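**Nastero 900, rough idle when cold. Owner: R. Jitaru**

Third visit. The Letura dealer blames "bad gas" again, which I don't buy. Idle hunts between 700 and 900 rpm until the engine warms up. Plugs and coils were swapped in February with no change.

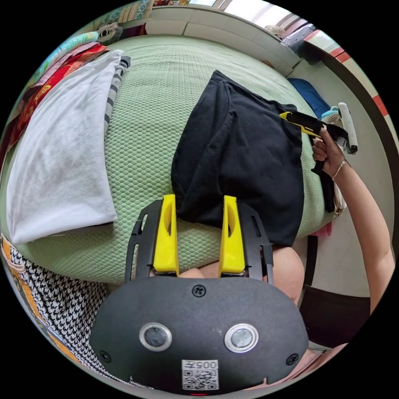
Did anyone smoke-test the intake? Only the upper hoses, according to the invoice, and the manifold gasket was left alone.

Dealer now quotes $749 for a throttle body. I'm not approving that on a guess. Gasket first, $125. Ticket stays open.

H. Tan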